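Wendlow Household Robotics Challenge

The Wendlow Household Robotics Challenge is a student engineering competition in which school and college teams program a robot to carry out ordinary domestic tasks. It is organized by the Ravdale Technical College, whose robotics club began the event as an internal exercise and later opened it to outside entrants. The competition is named after Wendlow House, the former boarding residence in which the first rounds were held. Its final takes place each November.

History

The challenge grew out of a second-year course in applied automation taught at Ravdale by Géza Rácz. Students on the course were asked to program an arm to fold a towel, and the results were shown to the rest of the department at the end of term. Rácz and a colleague, Annick Gill, turned the exercise into a contest between groups the following year and added wiping and sorting tasks. Teams from neighboring schools were admitted after repeated requests from their teachers.

In its early form the contest used a robot built by the college workshop. This was replaced by the Prumex, a two-armed machine on a wheeled base, which remains the standard platform. Every team works with the same model and may change the software and the gripper pads, but not the arms or the cameras. The rule was introduced by Gill, who argued that teams with larger budgets had gained too much from custom parts.

Format

A team consists of up to six students and one adult adviser. Advisers may be present during preparation but may not touch the robot or its controls on the day of the final. In the current format, 22 teams are accepted each season, and the entry fee of $200 covers the loan of a robot for the preparation period.

The season has 2 stages. In the first, teams submit a written plan and a set of recorded demonstrations. In the second, they bring their software to Ravdale and run it in furnished rooms that they have not seen before. Each run is limited to a fixed time, and a team may restart its robot once without penalty. A judge may stop a run at any point if the robot presses too hard on an object or moves outside its marked area.

Scoring is divided between the result and the manner of work. A cloth that is dropped and picked up again costs fewer points than one that is left on the floor. Points are also taken away for damage to furniture, for missed areas and for any contact with the walls.

Demonstration recording

Most teams train their robots from examples of people doing the same work by hand. Students wear a small camera on the head and carry out the task at a normal pace, keeping both hands in view as far as possible. The recordings are then sorted, labeled and used to teach the control software. The competition rules require at least 2,000 clips in each team's submission, and these must be made in more than one room.

The handbook, edited by Benedek Orbán, gives detailed guidance on this stage. Recordings are to be made in occupied homes with the permission of the household, and rooms are not to be cleared or rearranged for the purpose. Faces, letters and screens must be kept out of view. Clips in which the wearer speaks to another person are rejected.

Task categories

Tasks are announced at the start of the season and are drawn from the following groups.

Folding. Towels, shirts and pillowcases are folded and stacked on a flat surface. This is the oldest category and the one with the most entries.

Sorting. Mixed small items are placed in the correct containers. The items are changed between rounds.

Soft-surface wiping. Large inflatable objects are wiped with a cloth. The category was proposed by Ernő Kiss, then a student member of the club, and is regarded by advisers as the most difficult, as the surface gives way under the hand. In the demonstrations one hand is commonly laid flat against the object, fingers spread, while the other works the cloth along the lower curve near the floor.
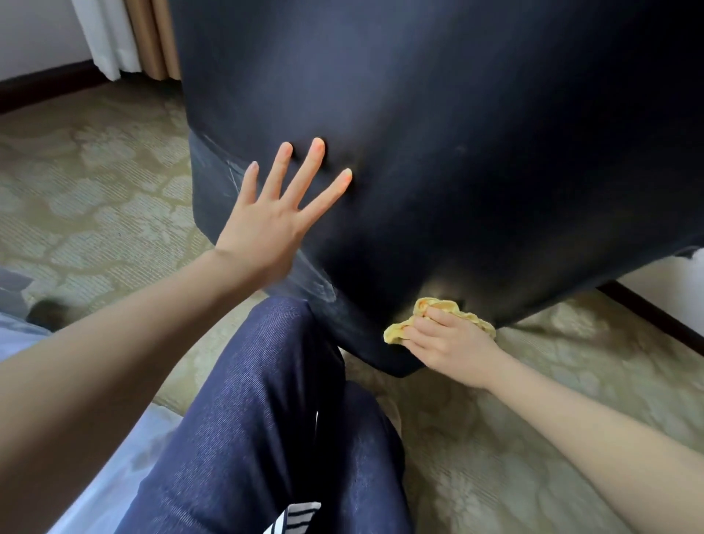 Awards

The overall winner receives the Sipos Cup, a trophy donated by a former head of the college workshop. Separate awards are given for the best written plan and for the best demonstration set. The latter was won in its first year by a team advised by Géza Medve, whose labeling method was later added to the handbook as an appendix.

Winning teams are invited to present their work to first-year students at Ravdale. The demonstration sets are kept by the college library and may be used by later entrants, provided that the original team is credited in the written plan.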